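Rukach Street > Diaries > Robot Club Notebook

Entry 6: mandarins, paper balls and a very long evening

It's late, my thumb hurts, and I want to get this down before I forget which runs were good and which ones I only think were good. November is when our club project gets serious, and I can feel it in my hand. Literally, the base of my thumb, right where the trigger sits.

For anybody who has wandered in from the main page: our team is called Finis (somebody thought it meant "finish line" and by the time we looked it up the stickers were printed), and we're entering the tidy-up class at the Zasholm student meet. The arm has to pick things up off a floor and put them where they belong. Before it can do any of that it needs to learn from us, so we go around with the hand-held grippers and do the chores ourselves, over and over, and the recordings go into the training set. I signed up for this club to build robots and I have become a person who picks up fruit.

Tonight was a two-gripper night, one in each hand, which I'm still pretty bad at! My right hand is fine. My left hand acts like it belongs to someone who has never met me. The plan was a simple sort into the blue basket, with soft stuff and crumply stuff mixed together so the model doesn't get too comfortable with blocks. We've done so many blocks. The Kanagaratnam set (that's the big batch we recorded at the start of the semester) is basically all blocks and cups, and the arm is great at blocks and cups and hopeless at everything else.

I had a goal of 70 runs and wrote it on my hand, and then of course it wore off from holding the grips.

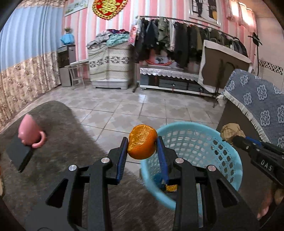 What I learned from the mandarin

Partly peeled is so much harder than whole. A whole one you can just squeeze and go. With the peel torn on one side you have to think about where the pads land, and I kept wanting to close on the pith side, which is the soft side, and then I'd ease off and lose my nerve. I think the trick is to come in slow and turn your wrist before you close -- not during. I'm writing that in capitals on the whiteboard tomorrow.

The paper ball is the opposite problem. It doesn't care how hard you squeeze, so I get lazy with it, and lazy runs teach lazy habits. Our coach says the arm copies your mood. I used to roll my eyes at that but I went back through some of my old files and you can totally see which ones I did hungry.

Numbers and grumbles

With tonight's batch the shared folder is up to 649 runs, counting everybody's. I still have to label mine, and labeling is the worst part, worse than the thumb. Start point, end point, which object, which hand, did it land. I did 3 of them and then made toast.

The mug is next. Tipped on its side, handle sideways, no helping it upright with your fingers (I know, I know, I've done it and had to throw the run out). I want to try hooking the loop with one jaw instead of going around the whole body. Might be a terrible idea. Our handbook says to grab the widest part, but the handbook was written by people with the old grippers.

Also need to remember: charge both units, bring my own snacks, stop eating the training data.

Okay, labels. Or bed. Probably bed -- the files will still be there in the morning.

14 comments | 9 shares

Recent entries
Entry 5: the great block shortage
Entry 4: why my left hand is fired
Entry 3: reading the Zasholm rules so you don't have to
Entry 2: stickers!
Entry 1: I joined a club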